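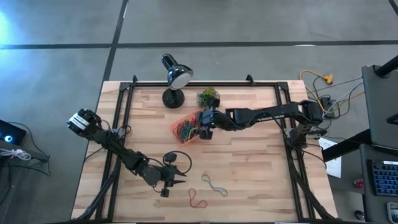

Keeping a photo and layout workstation responsive

Most slowdowns in photo editing and page layout programs come from storage, not the processor. The steps below apply to desktop software on either major operating system.

Scratch disk. Point the scratch or temp folder at an internal solid-state drive with at least 24 GB free. Do not share it with a cloud sync folder. The sync client will try to upload every temporary file.

Undo history. The default limit is often far higher than needed. Set it to 26 steps for retouching work and lower for large panoramas.

Linked images. In layout documents, link large images instead of embedding them. A catalog file from the Ellholm job went from 1,678 MB to 9 MB after its images were linked. Keep the links folder beside the document – moving it later breaks every path.

Fonts. Deactivate families not used in the current project. Restart the program afterward.

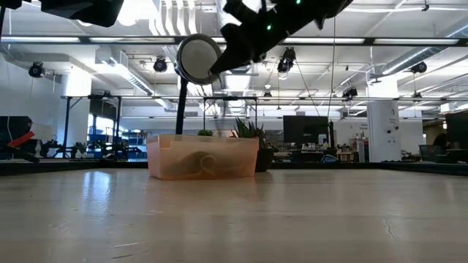 Chaltu Habte wrote in to say that linking caused trouble when she sent files to an outside printer, and that she now runs the package command before every handoff. It copies the document, fonts and images into one folder. She deletes the packaged copy once the proof is approved.

Previews. Set placed images to low resolution while moving frames, then switch back to check sharpness. Export quality is not affected.

Updates. Finish open jobs before installing a new version. Files saved in a newer release may not open in an older one, so keep a copy of the original document until the job is closed.

Last updated 2021-06-06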